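Loosening of Small Socket Screws Under Vibration: Project Report
Mechanical Workshop Practice, Year 2, Lendton College
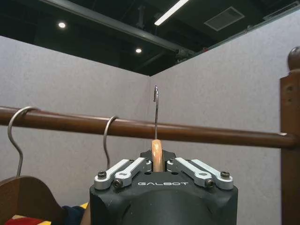 Fig. 1. Hex-socket screws at the pivots of an aluminium linkage.

1. Aim

The project compared three ways of fitting M4 hex-socket screws in aluminium and measured how much tightening torque was left after a period of vibration. The methods were a plain dry thread, a spring washer, and a medium-strength thread-locking compound. Stainless screws were used throughout. Screw length, tightening torque and plate thickness were kept the same for all tests.

2. Background

A screw holds a joint by being stretched slightly as it is tightened. The stretch gives a clamping force, and friction under the head and in the thread keeps the screw from turning back. If the joint slips sideways repeatedly, friction is overcome for short moments and the screw can rotate a little each time. Some clamping force is also lost without rotation, as high spots on the surfaces flatten. This second effect is called embedding and mostly happens early on.

Short screws are more affected than long ones. A short screw stretches very little, so a small amount of embedding removes a large share of the clamping force. Aluminium also marks easily under a small head.

The spring washer is often described in older workshop notes as a locking device. In most joints it is pressed flat well before full torque is reached and then behaves like a plain washer. We expected a small benefit or none.

3. Equipment

The vibration table was the Moddale unit in the materials laboratory, which moves in one horizontal direction only. Amplitude was set with the mechanical stop and checked with a dial gauge at the start of each run. Screws were supplied by Zhong in a single box of 51, of which 39 were used in the main test. The rest were used for practice runs and for setting the torque driver. The thread-locking compound was Bruron medium grade.

Test blocks were sawn from one length of aluminium bar, drilled and tapped by hand. Each block had a sliding top plate with a clearance hole. Tapped holes were cleaned with solvent and left to dry overnight. One tap broke in March and the block was scrapped.

4. Method

The screws were divided into three equal groups. Each screw was tightened once with the preset driver and marked across the head and plate with a paint pen. Blocks with compound were left to cure for a full day before testing. The other blocks were left for the same time so that any early embedding would be similar.

The blocks ran on the table for 20 minutes. Afterwards the paint marks were inspected for rotation, and each screw was turned slowly in the loosening direction with a dial torque wrench. The highest reading before movement was recorded as breakaway torque. For the plain and washer groups this was compared with the breakaway torque of unshaken screws from the practice runs. The compound group was compared with two unshaken screws fitted with compound.

A screw was counted as loosened if it had lost more than one fifth of its reference breakaway torque.

5. Results

In total 19 screws were counted as loosened: ten in the plain group, seven in the spring washer group and two in the compound group. Visible rotation of the paint mark was found only in the plain and washer groups. The two loosened screws with compound had not rotated as far as could be seen. On removal, both had compound on the first few threads only.

Spring washers left a cut mark in the plate where the split end had dug in. The marks were deeper where the screw had rotated.

6. Discussion

The compound gave the best result by a clear margin. The difference between plain screws and spring washers was in the expected direction, but with groups of this size it should not be given much weight. A change of three screws could come from variation in hand tapping.

Breakaway torque is an indirect measure. With compound it includes the strength of the cured bond, so a high reading does not prove that the clamping force is still present. A load cell under the head would have been better, but none was available in a size to suit M4.

The table produces one direction of movement at one frequency. Real joints see mixed loads. Temperature was not controlled, and the laboratory was noticeably cooler in the morning sessions.

7. Conclusions and further work

Medium-strength compound is recommended for short M4 screws in aluminium where the joint will be shaken and does not need frequent adjustment. Spring washers are not recommended on bare aluminium plate. Further work should repeat the test with longer screws, and with retightening after the first few minutes to remove the effect of embedding.

Submitted April

Shares: 6 Comments (2)

Related reports
Surface finish of reamed and drilled holes in mild steel
Hand tapping: effect of lubricant on torque
Wear of nylon bushes in a hinged bracket
Calibration of a low-cost torque driver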